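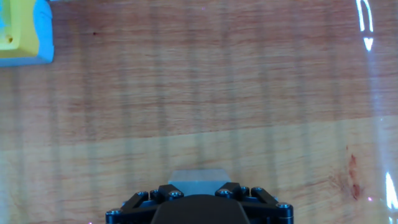

The Hiltum Table Top

I've been making these tops for a while now, and the Hiltum is still the one I'd put in my own kitchen (I did, and the kids do their crafts on it). It's real wood, with a fine wavy grain you'll want to run your hand along, and no two come out alike. Some are one color all the way across. Others go from a warm reddish brown to a pale honey tan, and those are the ones people write to me about!

Small marks in the grain stay in. I don't fill them and I don't sand them away – if you want a perfectly even surface, have a look at the Grunen instead, it's painted and a bit cheaper.

Sizes and price

The standard top is 134 cm long and costs $416 unfinished or $442 oiled. Legs are separate. I can cut it shorter for free, just tell me before I oil it, please.

Looking after it

Wipe it with a damp cloth and dry it right after. Once or twice a year, rub in a thin coat of oil and leave it overnight. Hot pans need a trivet, and markers come off much easier if you get to them the same day (ask me how I know).

Ordering

Oiled tops take longer than bare ones, and I ship on Fridays. Want to see the color first? Write to me or to Anika Achterberg in the shop and we'll send you photos of the tops we have ready, so you can pick your own.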